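2023년 3월 26일

어젯밤에 잠을 거의 못 잤는데도 하나도 안 피곤하다. 드디어 르방이 살아났다! 아침에 부엌 불을 켜자마자 병부터 봤더니 고무줄 표시를 한참 넘어서 뚜껑 바로 밑까지 차올라 있었다. 옆면에 기포가 벌집처럼 박혀 있고, 뚜껑을 여니까 요구르트랑 덜 익은 사과를 섞은 것 같은 냄새가 확 올라왔다. 지난주까지만 해도 아세톤 냄새가 나서 버릴까 말까 했던 그 병이 맞나 싶다. 너무 신나서 혼자 박수를 쳤다.

돌이켜 보면 온도 문제였던 것 같다. 우리 집 부엌은 북향이라 3월에도 아침이면 서늘한데, 나는 책에 적힌 시간만 믿고 밥을 줬다. 책 쓴 사람 부엌하고 내 부엌이 같을 리가 없는데 말이다. 이번 주부터는 병을 공유기 위 선반에 올려 뒀고, 통밀을 조금 섞어 줬다. 둘 중에 뭐가 효과를 냈는지는 모르겠다. 하나씩 바꿔야 안다고 다들 그러던데 성격이 급해서 두 가지를 한꺼번에 바꿔 버렸다. 다음에 또 죽어 가면 그때는 하나씩 해 봐야지(아마 또 한꺼번에 할 것이다).

오전에는 반죽을 했다. 밀가루 1000그램에 르방 200그램. 물은 일단 적게 잡고 시작해서 손에 묻는 정도를 보면서 늘렸다. 전에는 무조건 질게 하는 게 멋있는 줄 알고 욕심을 부렸는데, 그러면 모양 잡을 때 반죽이 사방으로 퍼져서 결국 납작한 빵이 나온다. 납작한 빵도 맛은 있다. 그래도 한 번쯤은 불룩하게 솟은 걸 꺼내 보고 싶었다.

반죽통은 드루칸세(Drukance)에서 나온 네모난 걸 처음 써 봤다. 지금까지 쓰던 둥근 그릇보다 접기가 훨씬 편하다. 모서리에 손을 넣고 쭉 당겨서 반대편으로 넘기면 되니까 방향을 헷갈릴 일이 없다. 첫 번째 접기 때는 뚝뚝 끊어지던 반죽이 세 번째쯤 되니까 얇은 막처럼 늘어났다. 이 순간이 제일 좋다. 밀가루하고 물하고 소금밖에 안 들어갔는데 가만히 두기만 해도 성질이 바뀐다. 몇 번을 봐도 신기하고, 볼 때마다 누구한테 보여 주고 싶어진다. 그래서 오늘은 정말로 동영상을 찍어서 엄마한테 보냈다. 답장은 "손 씻고 했지?"였다.

발효를 기다리는 동안 에우스타키오 하라미요 씨한테 편지를 썼다. 작년 8월에 아리아가 빵집에서 하루짜리 수업을 들었을 때 가르쳐 주신 분이다. 그날 나는 반죽을 너무 오래 주물러서 혼이 났고, 점심으로 나온 올리브 빵을 제일 많이 먹었다. 그때 받아 적은 공책을 아직도 펼쳐 본다. 글씨는 엉망이고 기름 자국까지 있는데, 중간에 크게 적힌 문장 하나가 있다. "시계 말고 반죽을 볼 것." 그때는 멋있어서 적었고, 무슨 말인지는 이번 주에야 조금 알겠다. 편지에 르방이 살아났다고 쓰고, 겉껍질이 자꾸 두꺼워지는 건 왜 그런지도 물어봤다. 쓰다 보니 질문이 너무 많아져서 두 개만 남기고 다 지웠다. 아니, 세 개 남겼다.

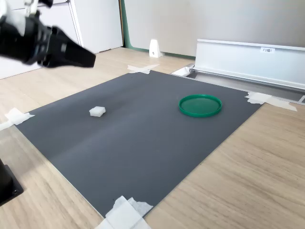

점심은 묵은 빵으로 때웠다. 지난번에 구운 납작한 것을 썰어서 계란물에 담갔다가 버터에 지졌는데, 이게 또 기가 막혔다. 신맛 나는 빵으로 하면 단맛이 덜 물린다. 꿀을 뿌리려다가 꿀이 굳어 있어서 배를 얇게 썰어 올렸다. 설탕도 조금 뿌렸다. 팬에 배를 먼저 살짝 구웠으면 더 좋았을 것 같다. 잊어버리기 전에 적어 둔다: 배 먼저, 버터 조금, 불은 약하게.

오후에는 비가 오다 말다 했다. 산책을 나가려다가 반죽이 걱정돼서 동네만 한 바퀴 돌았다. 골목 끝 담장에 개나리가 꽤 피었고, 세탁소 앞 화분에는 무슨 싹인지 뾰족한 것이 올라와 있었다. 튤립이면 좋겠다. 돌아오는 길에 시장 쪽으로 빠져서 호두를 샀다. 아주머니가 볶은 걸 줄까 생것을 줄까 물으셔서 생것을 달라고 했더니 빵 굽느냐고 바로 알아맞히셨다. 손톱 밑에 밀가루가 끼어 있었나 보다. 호두는 이번 반죽에 넣기에는 늦었고 다음번에 무화과랑 같이 넣을 생각이다. 벌써 다음번 생각을 하고 있다니.

집에 오니까 실내 온도가 23도였다. 딱 좋다! 반죽은 내가 나갈 때보다 눈에 띄게 부풀어서 통을 흔들면 젤리처럼 출렁거렸다. 가장자리가 동그랗게 말려 있고 위에는 큰 기포가 몇 개 올라와 있었다. 예전 같으면 책에 적힌 시간이 안 됐다고 더 기다렸을 텐데 오늘은 과감하게 꺼냈다. 조리대에 덧가루를 뿌리고 쏟았더니 스르륵 떨어지는데 그 무게감이 참 좋았다. 둘로 나눠서 살살 둥글리고, 잠깐 쉬게 하고, 다시 접어서 바구니에 넣었다. 손에 별로 안 붙었다. 작년 여름의 내가 봤으면 기절했을 것이다.

하나는 냉장고에 넣고 하나는 오늘 저녁에 구웠다. 사실 둘 다 내일 굽는 게 맛은 더 좋다는데 도저히 참을 수가 없었다. 오븐에 푸타시에르(Futasier) 무쇠 냄비를 넣고 한참 달궜다. 이 냄비는 중고로 산 것인데 뚜껑 손잡이가 헐거워서 열 때마다 조마조마하다. 장갑을 두 겹으로 끼고 반죽을 유산지째 내려놓은 다음, 면도날로 한 줄을 그었다. 오늘은 망설이지 않고 한 번에 쭉 그었다. 전에는 겁이 나서 살살 여러 번 긋다가 고양이가 할퀸 것처럼 됐었다.

뚜껑을 닫아 놓은 동안은 안이 안 보이니까 제일 괴롭다. 설거지를 하려고 물을 틀었다가 끄고, 괜히 라디오 주파수를 바꾸고, 오븐 앞에 쪼그려 앉아 있다가 다리가 저려서 일어났다. 라디오에서는 누가 봄나물 무치는 법을 설명하고 있었는데 된장을 먼저 풀어야 한다는 것까지만 들었다. 시간이 돼서 뚜껑을 여는데, 세상에, 부풀었다! 그것도 아주 많이! 칼집 낸 자리가 귀처럼 들려 있었다. 책에서나 보던 그 귀다. 소리를 질렀더니 윗집 개가 짖었다. 미안하다, 개야.

색이 날 때까지 더 구워서 식힘망에 올려놓으니까 껍질에서 타닥타닥 소리가 났다. 귀를 가까이 대고 한참 들었다. 장작 타는 소리 같기도 하고 얇은 얼음 위를 걷는 소리 같기도 하다. 이 소리를 녹음하려고 했는데 냉장고 돌아가는 소리만 크게 들어갔다. 다음에는 거실로 들고 나가서 녹음해야겠다.

완전히 식기 전에 자르면 속이 떡이 진다고 공책에 밑줄까지 쳐 놨는데, 나는 밑줄을 무시하고 귀퉁이만 조금 잘랐다. 조금이라고 했지만 결국 세 조각을 먹었다. 속은 약간 촉촉했고 구멍은 고르지 않았다. 위쪽에 동굴 같은 구멍이 하나 있는데 둥글릴 때 공기가 갇힌 것 같다. 맛은, 아, 맛은 정말 좋았다. 처음에는 고소하고 씹을수록 신맛이 올라오고 껍질에서는 캐러멜 비슷한 맛이 났다. 소금은 조금 더 넣어도 되겠다. 버터를 발라서 한 조각, 아무것도 없이 한 조각, 올리브유에 찍어서 한 조각. 올리브유가 이겼다.

남은 반은 썰어서 내일 회사에 가져가려고 한다. 플라스티스 밀폐 용기에 넣었다가 껍질이 눅눅해질까 봐 종이봉투로 옮겼다. 우리 팀이 나까지 6명이니까 한 조각씩은 돌아간다. 다들 지난번 것은 예의로 먹어 줬다는 걸 나도 안다. 벽돌이라고 놀리면서도 끝까지 씹어 준 사람들이라 이번 것은 꼭 먹이고 싶다. 잼도 가져갈까? 귤잼이 반 병쯤 남았는데 뚜껑이 안 열려서 그게 문제다.

르방은 밤에 다시 밥을 줬다. 이름을 붙여 줄까 오래 고민했는데 아직도 마음에 드는 게 없다. '부글이'는 너무 흔한 것 같고 '뽀글이'는 라면 같다. 살아난 기념으로 '부활이'를 생각해 봤는데 또 죽으면 곤란하다. 편지에다 이름을 지어 달라고 쓸걸 그랬다. 봉투를 아직 안 붙였으니까 추신으로 넣어도 되겠다. 그러면 질문이 네 개가 된다.

내일 할 일. 출근 전에 냉장고 반죽 상태 보기, 편지 부치기, 소금 사기. 면도날도 거의 다 썼다. 그리고 호밀가루를 사야 하는데 한 봉지에 얼마였는지 기억이 안 난다. 통밀 대신 호밀을 섞으면 르방이 더 활발해진다는 글을 읽었다. 색도 진해지고 냄새도 구수해진다고 한다. 당장 해 보고 싶지만 시장에는 없고 버스를 타고 나가야 한다.

쓰다 보니 열두 시가 다 됐다. 방금 부엌에 물 마시러 갔다가 병을 또 보고 왔다. 벌써 조금 올라와 있다. 밥 준 지 얼마나 됐다고! 공유기 위가 정말 명당인가 보다. 자기 전에 고무줄 위치만 한 번 더 맞춰 놓고 자야겠다.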